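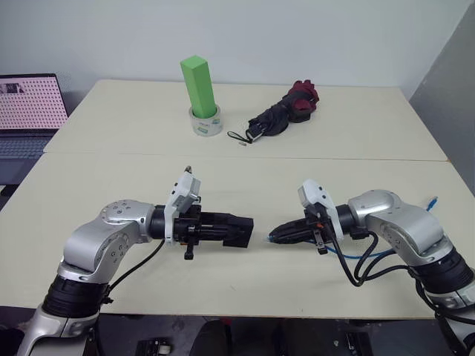 Pushing Two Tables Together So They Work Like One

Posted November 26, 2025 in Small Spaces

I put off buying a big work table for years, and then I got two matching ones and shoved them together, and now I'd never go back! Two tables get through a narrow door, you can pull them apart when company comes, and you end up with a front half and a back half, which changed how I use the whole thing (more on that below).

What you need:
2 tables of the same height
Felt pads (I use the Trustari ones from Farouk Hardware here in Plonness)
A damp cloth
A roll of clear packing tape
5 minutes, or longer if your floor is like mine

First, clear both tops and wipe the edges that are going to meet. Crumbs and bits of old glue will hold the tables apart, and you'll swear one of them is crooked. I once spent half an evening fiddling with the legs over a single dried blob of paint.

Put the back table in place first and get it where you want it. Then bring the front one up to it, lifting instead of dragging if you can. Crouch down until your eyes are level with the top and look along the seam. Run your fingers across it too, in a few spots. If one side sits higher, stick a felt pad under the legs of the lower table and check again. You may have to do this twice. I did it four times the first go-round and got a bit cranky.

You'll still see a thin line where they meet. Leave it! I tried taping over mine and the tape lifted at the ends within a week and collected fluff. If you write a lot by hand, just keep your paper on one side of the line.
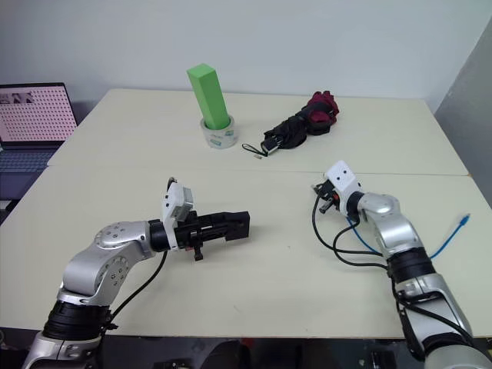
The seam runs straight across, and the bright green block stands on the back table.

Now for the part I like best, deciding what goes where. My rule is that the front table is for whatever I'm in the middle of and the back table is for parking. Anything I've put down for a minute goes past the seam: the tape, an umbrella, whatever came in with me.

A few parking habits that work for me:

Lay packing tape flat. On its edge it will roll, and it always rolls toward the side with no chair. The hole in the middle makes a handy little stand for something tall and narrow, too, so you get two things in the space of one.

Lay a folding umbrella down on its side, and let it dry somewhere else first. Bunched-up fabric holds more water than you'd think, and I have a ring on an older table to prove it.

Keep the tall stuff on the back table so you don't knock it with your sleeve every time you reach.

Before I quit for the night I pull anything that's crept forward back over the line and give the front a quick wipe. Every couple of months I do the finger test on the seam again. Mine had shifted a little by January last winter, and one more felt pad fixed it.

Next post: chairs for the long side, and whether the Atia stools are worth the 81 dollars.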